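### 4.2 Fingertip Pads on Small Round Items

We compared two hand-held grippers with the same jaw linkage, one fitted with the Vutitz pads and the other with the stiffer Cedora pads. Work was done on a dining-height table covered with a cloth, because earlier trials on bare laminate let round fruit roll away before the jaws closed. Small fruits were placed in touching pairs, and the operator had to pick one without moving the other more than a finger's width (Fig. 3).

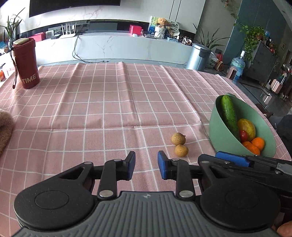
Each operator made 60 attempts per pad type and could approach from any direction. An attempt counted as a success if the item was lifted and set down in a bowl without a second closing of the jaws. Across all operators we logged 1,000 attempts, of which 723 were successes. Most of the failures came from closing too early, with one pad touching the neighboring fruit and pushing both forward.

Lining up the approach made more difference than the pad material. When the two fruits lay one behind the other along the line of approach, the nearer one could be taken with little contact on the farther one. Side-by-side pairs were harder, and operators often rotated the wrist to avoid them.

**Figure 3.** Open jaws facing a pair of small round fruits, with a bowl of larger produce to the right. 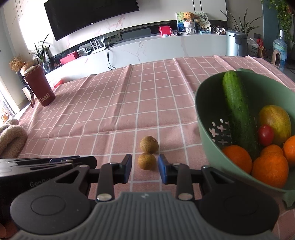 ### 4.3 Controller Settings

The Marchuk controller was used for replay on the Prancombe arm. Closing speed was held fixed, and only the force limit was changed between runs.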